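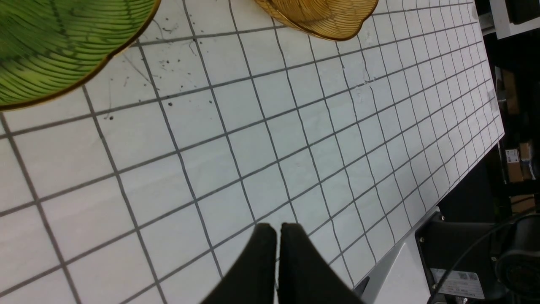
Slide 1. Green plate and amber dish, white table with a grid.

Colored Glass and Plain Vegetables
Speaker notes, Arndale Homewares Day, 2022-11-13
Leave slide 1 up while people sit down. Start when the side door is closed.

Opening

Thank the hosts. Say the talk runs half an hour with questions at the end, but they can stop me if a word is unclear.

My subject is what happens to ordinary food when you put it on a colored plate. I mean food as it sits on a counter or a sideboard, before cooking. Potatoes, squash, gourds, onions. Most writing on plates is about finished dinners, and most of the advice is to buy white. I own a lot of white. I still think it is the least useful thing to keep produce on at home.

Point to the screen. Two colors, green top left and amber beside it. The edges are different from the surfaces: a thin golden-brown line around the green, a darker amber line along the bottom of the other. Tell them to keep that line in mind, I come back to it.

Also point out the specks on the white near the green plate. White shows everything. Small dark dots and streaks that you would never notice on a wood counter are the first thing you see on a white one. Anyone who has photographed dishes for a shop page will know this. Let them laugh or not, move on.

Part one: what the pattern does

Green plate has curved ridges that fan out like a leaf. Amber has fine curved lines close together and a wavy rim. Both are busy. The usual complaint about busy plates is that they fight with the food.

My answer: they fight with small food. Put peas on a leaf-pattern plate and you lose the peas. Put one or two large things on it and the pattern becomes a background, because you read the big shape first.

Rule I use at home: if the piece of produce is longer than the gap between the rim and the center of the plate, a strong pattern is fine. If it is smaller, go plain. Say this twice, slowly. People write it down.

Story about the Sasness sideboard plates goes here if time allows. Short version: I bought two from the Sasness outlet in August, used them for cherry tomatoes for a week, hated them, put them in a cupboard. Took them out again for squash and they have been on the counter since. Skip if running late.

Part two: matching or not matching

Ask the room: would you put a green vegetable on a green plate? Wait for hands. At Kahsay most people said no. At the spring workshop it was close to even.

The case against is simple. Same color, the vegetable disappears. The case for is that the greens are almost never the same. A light green gourd on a brighter green plate with dark lines shows up well enough, and the ridges on the vegetable and the lines on the plate have something to do with each other. You notice the texture more when the color isn't shouting.

Amber is the easier color. Anything orange, pink, tan or brown sits well on it. Sweet potatoes are the obvious choice. So are yellow onions and small winter squash. Beets I would keep off it, the purple goes muddy.

Next slide. Green with green and amber with orange-pink, side by side. Give them ten seconds without talking.
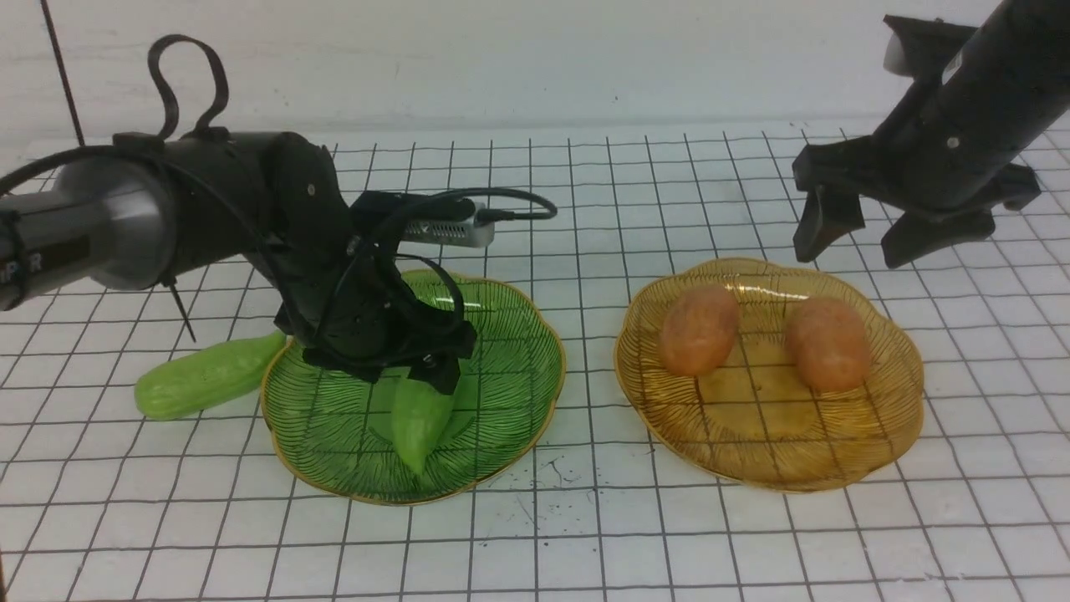
Then go back to the rim. A gold rim does more work than people expect. It separates the plate from the table, and it lets you overlap things. If a vegetable hangs over the side of a plain white plate it looks as if it fell there. With a gold edge you still see where the plate ends, and a bit of overlap looks fine.

Gold rims have a cost. A lot of them can't go in a microwave and some don't like the dishwasher. Check the maker's instructions. I wash mine by hand in the sink with a folded towel at the bottom. Scalloped edges collect soil from root vegetables in the dips, so use a soft brush, an old toothbrush is good.

Part three: the surface underneath

This part is new since Kahsay, so go by the notes.

Clear colored glass lets the table through. That means the table is part of the plate. On a dark wood table the green goes close to black. On a red cloth, amber turns orange and green turns brown. On white both stay near the color you bought.

A grid under see-through glass gives you lines below and lines in the plate at once. Some people find that too much. I like it for laying things out, since you can line up plates without a ruler and put them back in the same spot after cleaning. For a meal I would put down a plain cloth.

If anyone asks where to get a gridded top: cutting mats, oilcloth by the yard, or draw it yourself on a painted board with a marker and a long ruler. The lines will come out a little uneven. I don't mind that.

Light matters too. Mention the window test. Hold the plate up to a window in the morning and again under the kitchen light in the evening. Amber changes very little. Green can change a lot, and if you buy in a shop you only see it under shop light. Ask to carry it to the door.

Part four: how many, and which

I counted what I had before the last clear-out. 644 pieces, counting saucers. That was the result of twenty years of outlets and estate sales. I use 5 of them in a normal week. Everybody in the room will have some version of that number, so give them a moment.

What I would keep if I started again:

Two large plates in green or another cool color.
Two in amber or yellow.
One deep bowl in either. A bowl with a wavy rim is good for onions and bad for stacking.
White for dinner, as many as you have people.

Puvia sells its colored line in open stock, so you can buy one at a time. Sasness sells in sets only. I have no deal with either of them. Say so clearly, I was asked about it last time.

On stacking: don't stack scalloped glass directly. Paper towel between each one, or a circle of felt. Heaviest at the bottom. I keep green and amber in separate stacks for no good reason.

On chips: run a finger slowly along the rim with the plate flat on the table. You feel a chip before you see it, especially under gold. Don't do it fast. If the rim is chipped, it stops holding food and goes under a plant pot.

Part five: two plates at home

Handout goes around now. It has a short exercise on it.

Take two large plates of different colors and set them a hand's width apart. Put two of the same vegetable on the first and two of another on the second. Keep the pairs alike in size. Look at it from standing height, then sit down and look again. Most arrangements are made standing up and seen sitting down, and the far plate shrinks more than you think when you sit.

Then move one vegetable off its plate, partly over the rim. See if you like it better. I usually do. If the thing has a pointed end, try the point toward you and then away. Toward you is a little pushy, away is calmer. Try both before you decide.

Swap the plates and leave the vegetables where they are. This takes a minute and it is the part people skip. It will tell you more about your plates than I can.

Potatoes that have been washed should be dry before they go on the glass. Don't leave potatoes out on a bright windowsill for days to look nice, they turn green. Cupboard at night, or just put out what you will cook soon.

Questions I usually get

Can you cut on them? No. Knife marks, and the glass blunts the knife.

Is colored glass old? Some is. Plenty was made last year. I can't date a plate from a phone picture, please don't send them.

Does fruit follow the same rules? Mostly. Bananas on amber look flat. Limes on green are better than you'd guess.

What about 300 people, a hall, a rented buffet? Then use white. I did one event with 1000 colored plates and would not do it again – they came back from the wash in the wrong boxes and took two days to sort.

Spare slides after this point are the Kahsay ones, only if someone asks about storage. Handouts left over go on the table by the coat rack.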